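3 课程项目的组织与实施

3.1 项目背景与选题

本研究的数据来自Tostcombe校区面向本科高年级开设的机器人综合实践课。课程持续2个学期,学生以小组为单位完成一个完整的操作任务,从任务定义、遥操作采集、数据整理到策略训练和实机测试都由学生自己承担。教师提供工作台、机械臂和基础代码,不提供现成的任务脚本。课程此前使用的是单臂平台,任务限于抓取和码放,学生在期末报告中多次提到任务过于简单,训练出的策略之间拉不开差距,讨论部分也就写不出内容。

改用双臂平台以后,选题范围放宽到需要两只夹爪配合的装配类任务。本文讨论的Plorwood项目是其中一个小组的选题,内容为蓝色块与灰色方形座的嵌合与分离。两类动作使用同一组零件,嵌合任务结束时的状态可以直接作为分离任务的起点,采集过程中不必频繁人工复位,这是小组选定该题的主要考虑。另一个小组的Noonan项目选择了线缆整理,由于柔性物体的结果难以统一判定,本文只在第5节与之作简要比较。

选题阶段的讨论用去了开课后的前几周。小组最初提交的方案里还包括翻转零件和双臂递送,评审时教师认为动作种类过多,每一类能够分到的演示数量有限,建议先把嵌合与分离做完整。小组接受了这一意见,将双臂递送保留为选做内容。后来的进度表明,选做部分只完成了少量试采,没有进入训练集。

3.2 任务定义与成功判据

任务定义由小组写成一份两页的说明,所有操作员在采集前都要阅读。说明中规定了起始条件、允许的动作和结束条件。起始条件要求方形座平放于桌面,开口朝上,位置在划定的区域内随机,角度允许小幅偏转。嵌合任务的结束条件为蓝色块落入方形座内腔,四角没有明显翘起,夹爪松开并离开零件。分离任务的结束条件为蓝色块完全离开内腔并放置在桌面上,方形座没有倾倒。

判据的第一版只写了“放好”两个字。不同操作员对此理解不一,有人在块体搭在边框上时就结束录制,有人则要反复按压直到确认到底。首轮数据整理时,这种差别给标注带来了不少麻烦:同样标为成功的两条演示,末尾姿态可能相差很多。修订后的判据把夹爪离开零件也写入结束条件,标注员只需查看最后一段画面便可作出判断,争议条目明显减少。

方形座的内腔与蓝色块之间留有间隙,间隙大小经过几次调整。间隙过小时,遥操作延迟造成的微小偏差就会使块体卡在边缘,操作员容易疲劳;间隙过大时任务又退化为普通的放置。小组最终采用的尺寸由试采时的操作感受决定,没有做系统的容差实验,这一点在讨论任务难度时应当注意。

腕部相机是判断对准情况的主要依据。夹爪张开、位于零件前方时,两指与方形座同时处于视野之内,操作员可以据此估计左右偏差;继续靠近以后,视野中能够参照的边缘逐渐减少,对准更多依赖之前建立的方向。策略网络面对的是同样的信息条件,因此小组在采集规范中要求操作员在零件前方短暂停顿,确认方向后再下降。
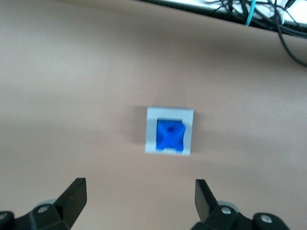 有组员在阶段汇报时提出异议,认为规定停顿会把操作员的习惯固化到数据里,策略学到的可能只是在某个高度停一下,遇到不需要停顿的情形反而会拖慢动作。这一意见引起了较长时间的讨论。小组随后做了折中,停顿由强制改为建议,并在元数据中增加一个字段,由操作员自行记录该条演示是否包含停顿。训练时可以按此字段筛选,两种数据都得以保留。

3.3 工作台与软件环境

工作台由两条机械臂、两只双指夹爪、腕部相机和固定视角相机组成。两条机械臂的底座安装在台面同一侧,工作区域在台面中部重叠。桌面铺有哑光垫层,目的在于减少反光对图像的影响。课程没有为学生配备隔离的暗室,采集在普通实验室内进行,光照会随时段变化。小组在日志中记录了每次采集的时段,后期发现傍晚采集的数据整体偏暗,在训练时通过亮度扰动加以弥补。

软件部分使用课程统一维护的Deltlow框架。该框架负责时间同步、数据落盘和回放,学生在其上编写自己的任务配置。时间同步是学生最容易忽略的环节。第一学期曾出现固定相机与腕部相机相差数帧的情况,回放时肉眼难以察觉,直到训练出的策略在下降阶段反复犹豫,小组才回头检查时间戳。问题出在采集主机的缓冲设置上,修改后重新采集了受影响的批次。

此后小组养成了在每次采集开始前录制一段同步检查片段的做法:操作员快速开合夹爪,标注员在两路画面中核对开合时刻是否一致。检查片段与正式数据一同存档,不进入训练。该做法后来被写入课程讲义,供其他小组选用。

线缆管理占用的时间超出预期。双臂平台的线缆数量多于单臂平台,腕部线缆在大角度旋转时会受到牵拉,个别情况下还会进入相机视野。小组在线缆经过关节的位置预留了弯曲余量,并限制了腕部关节的旋转范围。限制旋转范围使部分抓取角度无法达到,操作员需要改用另一条机械臂处理靠近边缘的零件。

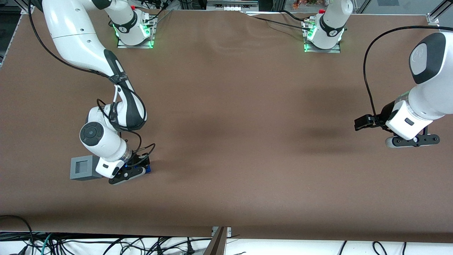 图1 双臂工作台,右臂夹爪处于桌面低位,旁侧为灰色方形件

3.4 人员分工与操作训练

小组内部设操作、标注和训练三类岗位,每隔几周轮换一次。轮换的安排出于教学目的,课程要求每名学生都有从采集到测试的完整经历。从数据质量的角度看,轮换会引入新的操作员,每次轮换之后的一段时间内,废弃条目的比例都会上升。小组曾讨论是否固定操作员以保证一致性,考虑到课程要求和数据多样性,最终没有采用。

新操作员在正式采集前需要完成一轮练习。练习从单臂抓取开始,随后是单臂嵌合,最后才是双臂配合。双臂配合阶段要求一只夹爪稳定方形座,另一只夹爪处理蓝色块。练习数据单独保存,不与正式数据混合。多数学生在单臂阶段进步较快,进入双臂阶段后普遍出现只注意一侧的情况,常见的错误是处理块体的夹爪尚未到位,稳定方形座的夹爪已经施力过大,使方形座发生偏转。

针对这一错误,小组编写了口令单。操作员在采集时按顺序念出“扶、近、停、下、松”,由旁边的标注员留意节奏。口令单对初学者有一定帮助,熟练之后多数人不再使用。标注员的日志里还提到,念口令的操作员动作更慢,但中途重抓的次数较少。由于没有设置对照,本文不就此作进一步推断。

安全规则沿用实验室的通用规定。机械臂通电时,手不得进入工作区域;调整零件位置前,操作员须先将机械臂切换到保持状态,并口头告知同伴。急停按钮由标注员负责。课程期间触发过几次急停,均为两臂距离过近时的预防性操作,没有造成人员受伤或设备损坏。事后小组在任务配置中增加了两臂末端的最小间距限制,触发限制时系统会降低速度并给出提示音。

3.5 数据采集与整理

正式采集共得到922条演示,其中148条在整理阶段被废弃。废弃原因主要有三类:零件移出划定区域、录制提前中断,以及相机画面缺帧。前两类由操作造成,第三类与存储设备的写入速度有关,更换存储设备后基本不再出现。废弃的演示没有删除,另行归档并附上原因,后续可以用于失败检测方面的作业。

标注采用双人核对的方式。每条演示先由一名标注员给出成功或失败的判断,并标出各阶段的起止时刻,再由另一名标注员复核。意见不一致的条目交由小组会议讨论。讨论中出现最多的情形是块体略有倾斜但已经落入内腔,固定相机的角度难以分辨,需要结合腕部相机松开前的画面来判断。对于仍然无法确定的条目,小组统一标为“待定”,训练时不使用。

失败演示的处理方式在小组内部有过变化。最初的做法是凡失败一律废弃。第二学期开始,小组将判据修改为:操作员在同一条演示中自行纠正并最终完成的,按成功保留,同时标记“含纠正”。这样得到的含纠正演示超过216条。保留这部分数据的理由在于实机测试时策略经常遇到偏离状态,如果训练数据中只有一次到位的动作,策略在偏离之后往往缺乏可以参照的样本。

元数据的填写质量参差不齐。操作员编号、时段和任务类别由系统自动写入,完整率较高;是否停顿、是否含纠正以及备注一栏由人工填写,存在漏填。整理阶段对漏填条目逐一回放补录,耗时较长。后来小组修改了采集界面,人工字段不填写完整便无法开始下一条录制,漏填问题得到解决,但也有操作员为了尽快进入下一条而随意选择。标注员复核时需要额外核对这些字段。

3.6 训练与实机测试安排

训练在课程共用的服务器上进行,各小组按预约使用。由于机时有限,小组没有做大范围的超参数搜索,基本沿用Deltlow框架的默认设置,仅调整了图像裁剪范围和动作序列长度。裁剪范围的调整与台面后方的设备和线缆有关。首次训练使用完整画面,移动后方设备之后,策略的表现出现波动;将固定相机画面裁剪到台面附近以后,波动减小。腕部相机画面未作裁剪,后方的线缆在某些角度下仍会进入视野。

实机测试与采集使用同一工作台,测试起始位置由抽签决定,操作员不得自行选择。测试时由未参与该批次采集的学生记录结果,判据与3.2节相同。记录表除成功与失败外,还要求写明失败所处的阶段。阶段划分为接近、对准、下降和松开,分离任务则为接近、夹持、提起和放置。小组认为阶段信息比单一的成功率更有助于安排下一轮采集,此后的补采计划也按照失败阶段制定。

测试过程中不允许人工协助,但允许在方形座移出区域时终止并记为失败。有小组成员主张将这种情况记为无效后重测,理由是区域边界由人划定,与策略能力无关。会议讨论后仍维持原规定,相应条目在记录表中注明原因,以便在分析时单独列出。

3.7 过程材料

除演示数据外,本研究还收集了小组的采集日志、会议记录、任务说明的历次版本以及学生的期末报告。任务说明的版本变化反映了学生对判据的认识过程,是第4节分析的主要材料。采集日志的详略差别较大,有的只记录条数和时段,有的写明了每次重抓的可能原因。编码时以会议记录为主线,日志作为补充,二者不一致的地方以当次采集的原始画面为准。期末报告在成绩提交之后才进入分析,学生可以选择不参加,选择不参加者的报告和日志均已剔除,其参与采集的演示仍保留在小组数据集中,操作员编号作匿名处理。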